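Baked oatmeal always gummy in the middle when I use the countertop oven

posted by murkside_porch, 2021-02-16
Filed under: Breakfast, Small Kitchens

Hello all, I hope this is the right corner of the site for it. I have been making baked oatmeal every week since December, when my big oven gave up on me and I started doing everything in the countertop one. The edges come out lovely, brown and a bit chewy, just how my family likes them. The middle, though, is like paste. I bake it at 350 for 36 minutes in a deep ceramic dish, with rolled oats, milk, two eggs, a mashed banana and whatever fruit is in the house (lately it's strawberries, and I do love them in there). I tried leaving it in longer and all I got was burnt edges with the same gummy middle. Is it the oven, the dish, or me? I'd rather not go out and buy a lot of new things if I can help it. Thank you kindly in advance!

3 replies

Weltava Kitchen Gal
Oh, I feel for you, I went through the very same thing when we moved into our little apartment! My first guess is the dish. Deep ceramic takes forever to warm up, and in a small oven the heating elements are so close to the food that the top and edges race ahead while the center is still thinking about it. Try a shallow metal pan, the kind you'd use for brownies, and don't fill it more than an inch and a half deep. Then turn the heat down to 325 and lay a piece of foil loosely over the top for the first 20 minutes, making sure it doesn't touch the elements. Take the foil off after that and let it brown for as long as it needs. Mine is usually done when a knife in the middle comes out with a few damp oats on it but no runny milk.

The other thing is your strawberries. They let go of so much juice! I wash mine early, let them drain in the colander while I have my coffee, then pat them with a towel and cut them small. If they're frozen, thaw them first and pour off the liquid (it's very nice in yogurt, so don't throw it out).

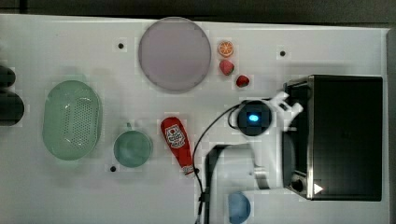 I'd also let the whole mixture sit for a good while before it goes in, so the oats drink up some of the milk. And once it's baked, please leave it alone for 5 minutes at the very least, longer if the family can stand it. It firms up a great deal as it cools, and I've thought many a pan was ruined when all it needed was a rest on the counter. My husband likes it best the next morning, cold, with a spoonful of peanut butter, and I've stopped arguing with him.

sjoberg_lane
Get an oven thermometer. Mine ran 20 degrees hot. Also check you're using rolled oats and not quick, quick ones go to mush.

Prernau Pantry
I agree with most of what's been said, but I'd look at the banana too. A big, very ripe one can make the middle heavy and wet no matter how long you bake it. Use half, or leave it out once and see if you notice a difference. I also make mine in a muffin tin now, 6 at a time because that's the size of tin that fits, and I haven't had a gummy one since. They bake faster, so start checking early. They freeze well, too, and you can warm them up straight from the freezer on a low setting.

murkside_porch
Thank you all so much! I have a brownie pan at the back of the cupboard, so I'll start with that and the foil, and I'll go easier on the banana. I'll come back and let you know how the next batch does.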